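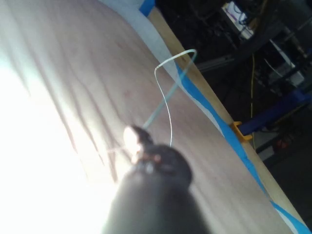
In Defense of the Slow Robot

Aurelio Lorente
11/07/2026

I have now spent 20 evenings teaching a robot arm to pull a thread through a practice pad, and I would like to say a word against hurry.

Our shared workshop in Skirville is a sensible place where people make bookcases. The bookcase people are kind to us. They come over with coffee, look at the arm for a while, and ask when it will be able to do something. Karthik Ranasinghe, who wrote most of the control code, used to answer with a date. He has stopped doing that, and I think he sleeps better.

My complaint is with the way home robot builds get written up. Every one is a weekend project. You order a kit, you clamp it to a board, and by Sunday dinner it is pouring you a drink. I have read 32 of these articles and followed two, and what I owned at the end both times was a twitchy lamp without a bulb. The arm we have now, which we call the Plumeritz because Karthik's daughter got to name it, cost us $449 in motors alone and has taken since last August to become slightly worse at sewing than I am. I can't sew.

Thread is the reason. A block of wood stays where you put it and has the manners to keep its shape. Thread has opinions. It loops up, leans over, catches the light or vanishes, and comes down somewhere you hadn't planned for. Put a robot in front of that and you find out quickly how much of your clever programming assumed the world would hold still.
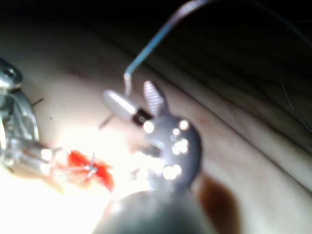

Gripper, thread and practice pad, with the other instrument coming in from the left.

Sewwandi Wickramasinghe thinks we should have started with something easier, like pegs in holes. She's probably right, and she has a peg robot that works, which she mentions. But I've watched it put pegs in holes and I went home having learned that pegs go in holes. An evening with the thread sends me home annoyed and full of ideas, a few of which survive breakfast.

So I'd argue for picking the job that is too hard for you, and for giving it a year. Write up the bad evenings too. We keep a log of every attempt, almost 710 of them so far, and the failures make much better reading – "let go for no reason" appears so often that Karthik made a keyboard shortcut for it.

The bookcase people, meanwhile, have asked whether the arm could hold a board steady while the glue sets. I said I'd look into it next year.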